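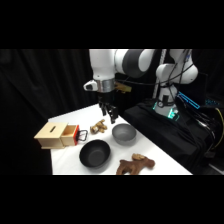
Planner says the path is fine, the gripper disagrees

Posted by tinhat_servo

We have two arms at one table, and I've been told to stop writing our own task sequencing and move everything to Skerkeo. The job is a tidy-up: small toys go into the gray bowl or the black bowl, and one variant ends with closing the drawer on the wooden box. The sales page for Skerkeo says it "handles contact-rich tasks out of the box." I've heard that before from Lomis, and we spent most of September undoing it.

I ran 70 trials of the toy-to-gray-bowl part with the default settings. 17 failed. That wouldn't bother me much, except that the log marks 9 of those 17 as successes. The planner reached its goal pose, opened the fingers and called it done. Where the toy ended up didn't enter into it.

Has anybody got this thing to check its own work?

Reply by marlpit

What are you using as the success condition? If you left it on pose_reached then it's doing what you asked. There's an object_in_region check you can attach to the place step. Page 2 of the docs, near the bottom.

Reply by tinhat_servo

I found it. It wants a fitted pose for the object, and the small tan toy is a lump. Lying on its side it gives me a different orientation on every frame. The check then either times out or passes on a stale estimate. I don't count that as a check.

Reply by oxbow77

Why do you need orientation at all? You're dropping a toy in a bowl. Segment it, take the centroid, see if it's inside the rim. I wrote that in an afternoon and it has beaten every pose fitter I've tried on soft or lumpy things.

Reply by marlpit

Centroid works until the toy is hanging over the rim with most of it inside. Then you get a pass and it falls out when the arm comes back for the next one.

Reply by oxbow77

Then wait a second and look again. I don't see why that needs a framework.

Reply by gantry_moth

I'm going to stick up for Skerkeo a little. The collision side is good, and with a second arm standing that close to the table I would not want to be writing that myself. We run a similar layout in Previlstead and it has never sent one arm into the other. The perception hooks are weak, I'll give you that. Use the planner and bring your own eyes.

Reply by tinhat_servo

Fair, and the arm-to-arm avoidance is the one part I haven't been able to break. But look at what it does with the drawer. When it's pulled out, the handle sticks out over the table on the same side as the bowls. The planner knows about the box as a static block I entered by hand. It doesn't know the drawer moves unless I tell it, and if I tell it the drawer is a joint, planning time goes from barely noticeable to 146 seconds on the worst query. So people turn that off for the demo – and then the demo looks great.

Reply by marlpit

146 seconds sounds like you've got the mesh at full resolution. Swap the drawer and handle for boxes.

Reply by tinhat_servo

Tried it. Boxes bring the time down, but the handle is a loop, and a solid box fills in the gap I want a finger to go through. For pushing the drawer shut I don't care. For pulling it open I do.

Reply by gantry_moth

Two models, then. Boxes for everything except the pull, full mesh for the pull only. It's ugly but you can switch per step.

Reply by oxbow77

Or script the pull. It's a straight line.

Reply by tinhat_servo

It's a straight line if the box hasn't shifted since the last run. I'd like to see that tested before I believe it.

I'll try the per-step switch and put oxbow's centroid check after a delay. If the false successes don't go away I'm going back to our old sequencer, whatever the license cost.

Reply by quillback

Did anyone here ever try Prado for the checking part? It claims to do the same thing from depth only.

Reply by marlpit

Briefly. It lost the inside of our dark bowl completely. Might be better now, but ask for the raw logs before you sign anything.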